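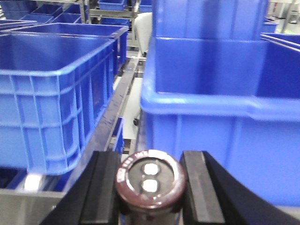

Fig. 6. Cylindrical component, top view, with the two terminals.

Section 6 - Setting up price alerts and pending orders

Applies to Koltska desktop, build 103 and later. Older builds: menus are in different places, update first. Last edited 14 June 2025.

Before you start

You need a funded account or a practice account, a working price feed, and the account currency already set (Section 2). If the feed light in the lower bar is amber, stop. Orders placed on amber get queued and you will not like the fill.

Caution: Practice and live accounts look nearly the same. The account tag is top left, next to the search box. Read it every time.

6.1 Set the platform clock

Do this first. Every time filter in this section runs off the platform clock, not the one on your computer.

1. Open Tools, then Clock and Sessions.
2. Pick the market time zone you trade by. Most people pick London or New York.
3. Tick Follow daylight saving. Off by default, no good reason.
4. Press Apply. Close the chart and open it again or the session shading stays where it was.

Note: The US and Europe change their clocks on different dates. For those weeks the overlap between sessions moves by an hour. Check your filters by hand.

6.2 Add a price level

1. Open the chart for the pair.
2. Right-click at the price, choose Add level.
3. Type the exact price in the box. Dragging the line with the mouse is fine for a rough idea but it snaps to the nearest whole pip.
4. Give it a label. Short. "Weekly high" or whatever.
5. Choose Support, Resistance or Neutral. Only changes the color and the default alert direction.
6. Save.

You can keep up to 200 levels per workspace. After that the oldest unlabeled one is dropped without a warning - so label the ones you care about.

6.3 Turn a level into an alert

1. Click the level once so the handles show.
2. Press the bell.
3. Trigger: choose Touch, Close beyond, or Touch and reject.
4. Chart period: the alert only looks at this period. Touch and reject on the hourly needs the hourly candle to finish. It will not fire halfway through.
5. Delivery: on-screen, email, phone. Phone needs the Givside app paired (Section 3).
6. Expiry: default is end of session. Change it if you want it to live longer.
7. Press Arm. Bell turns solid.

Note: An alert is not an order. It tells you something. It buys nothing.

Note: Touch uses the bid for levels below the price and the ask for levels above. If your chart shows bid only, an alert above the price can fire with the line looking untouched. Switch on Show ask line under View.

6.4 Place a pending order from a level

1. Right-click the level, choose Order from here.
2. Side: buy or sell.
3. Type: Limit or Stop. Buy limit goes below the current price, buy stop above it. Sell is the other way round. Wrong side and the ticket turns red and won't send.
4. Size: in units or lots, depending on what you set in Section 2. Look at the little gray word beside the box. Really look.
5. Stop loss: type a price or a distance. Distance is in pips.
6. Take profit: same.
7. Time filter: optional. See 6.5.
8. Press Review. Read the ticket. Press Send.

Caution: A stop loss is sent as a market order once its price is reached. In a fast market or over a weekend gap you can be filled at a worse price, sometimes much worse. The guaranteed stop is a seperate setting, costs extra and is not offered on every pair.

Caution: Margin is checked when the order is sent and again when it fills. If there isn't enough at the fill, the order is rejected. You get a message in the Journal tab and nowhere else.

6.5 Time filter

Keeps an order asleep outside set hours.

1. On the ticket, tick Active between.
2. Start and end time, platform clock.
3. Outside hours: choose Sleep (order comes back next day) or Cancel.

Sleep does not touch an open position. Stops and targets stay live all the time, filter or no filter.

If price is already past the level when the order wakes up, the order is cancelled, not filled. Journal code 20.

6.6 Partial close

1. Open the Positions tab, right-click the trade, Exit plan.
2. Add step. Enter the profit in pips and the share to close, in percent.
3. Optional: tick Move stop to entry after this step. Entry here means fill price. Spread and overnight charges not included.
4. Add more steps if you want. Six is the limit.
5. Press Save plan. A small ladder icon shows beside the trade.

Example. Step one at 20 pips, close half, move stop to entry. Step two left blank. The rest runs until you or the stop closes it.

Note: If a share works out smaller than the minimum trade size the step gets skipped. No rounding up.

6.7 Quick test

Practice account only.

1. Put a level a few pips from the current price.
2. Arm a Touch alert on it.
3. Place a limit order of minimum size at teh same level.
4. Wait for the touch.
5. Check: alert in the Journal, order in Positions, times the same to within a second or so.
6. Close the trade, delete the level.

No alert but the order filled - delivery is off, go back to 6.3 step 5. Alert but no fill - spread. Check the ask line.

6.8 Workspaces from Kalholm

Files saved in the old Kalholm program open with File, Import. Levels and labels come across. Alerts come across disarmed. Pending orders do not come across at all, enter them again by hand.

Time filters in imported files are read as server time. Redo them. A direct fix is planned for the July build.

Corrections to this section: Heiðrún Kvaran, documentation. Order and fill problems go to the trade desk, with the Journal saved as a file and the ticket number in the subject line.

Next: Section 7, Reports and statements.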